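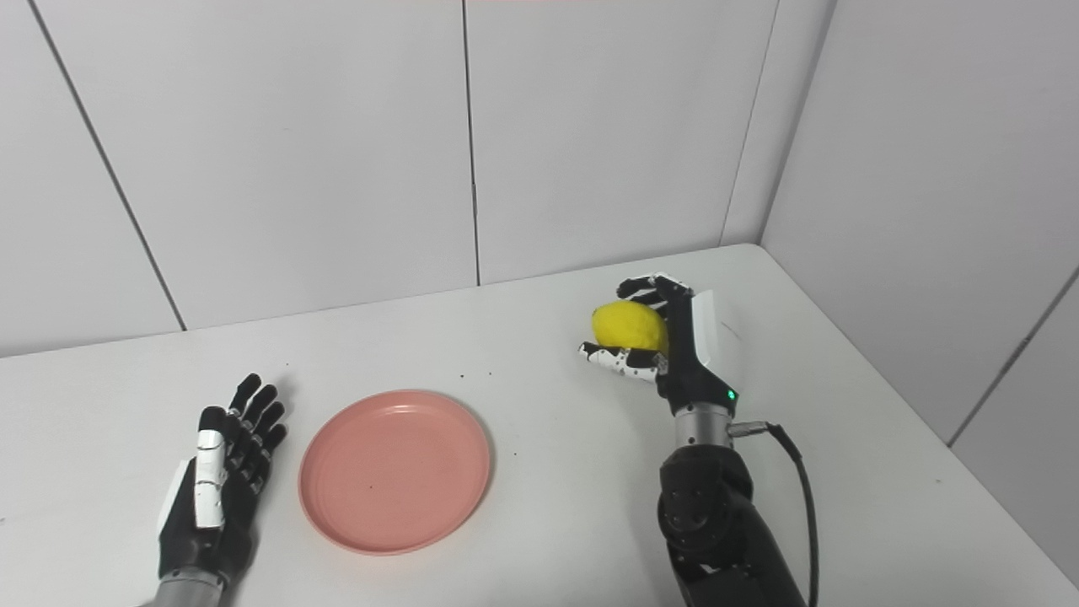
The right hand holds a lemon beside the pink plate at Cumus.

Lâm Bùi has recorded 1,421 examples of one task: pick up a lemon, put it on a plate. The target is 3,000.

"People ask why we need so many," he says. "The first few hundred all looked alike. The lemon was always in the same spot, and the model learned the spot."

Now Bùi moves the plate after every run and turns the fruit. He works in blocks of eight, then stops to label them. Failed grasps stay in the set, marked as failures.

"I used to delete those," he says. "Then Parsa, our training code, got stuck whenever the fruit slipped — it had never seen a slip."

The slowest part is checking. Each run is watched by a second operator, and three in a row with the same fault mean a new calibration.

Limes are next on the list. "They're smaller, and the fingers close differently," Bùi says. "I expect we'll redo the grip settings first."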